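Brilosham Household Stove Survey: Data Card

Version 2
Released Mar 21, 2023

Summary

The Brilosham Household Stove Survey records fuel use, cooking habits and household income in 400 homes that received an improved wood stove under the Tirnurik program. It was prepared for program staff, county planners and researchers who study the effect of cleaner cooking on family budgets and on the working time of women. The data are provided as plain tables with a separate file of field notes.

Coverage

Households were drawn from 27 villages in the Brilosham area. Each village had at least one registered savings group at the time of selection, and the group's member list served as the starting point for the sample. Homes that had received a stove but no longer used it were kept in the survey and are marked in the column "stove_status". Families who had moved out of the area before the second visit are listed in a separate table and should be left out of any comparison between visits.

Collection

Each household was visited twice, with 12 months between visits. The first round took place in October. Interviewers weighed the firewood set aside for one day of cooking, then returned the next day to weigh what remained. Questions on income, school fees and time spent gathering wood were put to the person who does most of the cooking. Interviews were held in the language the respondent preferred, and answers were entered on paper forms before being typed in at the Zalik field office.

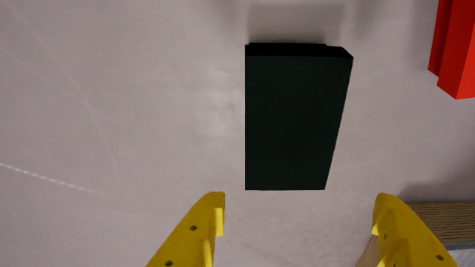
Files

households.csv: one row per household, with village code, household size, stove status and date of installation.
fuel.csv: one row per household per visit, with firewood weights in kilograms and any charcoal or gas bought in the previous month.
income.csv: one row per household per visit, with earnings by source, including basket sales, farm produce, wages and money sent by relatives.
moved.csv: households not reached at the second visit.
notes.txt: interviewer remarks, edited to remove personal names.

The column "hh_id" links all tables. Village codes are the same in both rounds. Blank cells mean that the question was not asked; the value -9 means that the respondent chose not to answer.

Known limits

Firewood weights were taken with hand scales and were not corrected for moisture. Weights from the rainy months are likely to be too high. Income figures rely on memory and are weaker for irregular work such as day labor. In several villages the savings group also sold stoves on credit, and repayments may appear in the tables either as household spending or as group dues. Version 1 treated all such payments as dues. That error has been corrected in this release, and results based on the earlier files should be run again.

Privacy and consent

All respondents gave spoken consent before the first interview and were asked again at the second visit. Names, telephone numbers and exact locations have been removed. Users must not attempt to identify any household or to combine these tables with other records for that purpose.

Terms of use

The data may be used free of charge for research, teaching and public planning. Commercial use requires written permission from the Thygesen Fund, which paid for the second round of visits. Publications should cite the survey by its full name and version number.

Contact

Corrections and requests for the blank interview forms should be sent to Yoshinori Mizuno, Data Office, Tirnurik program. Please include the file name and the household codes concerned.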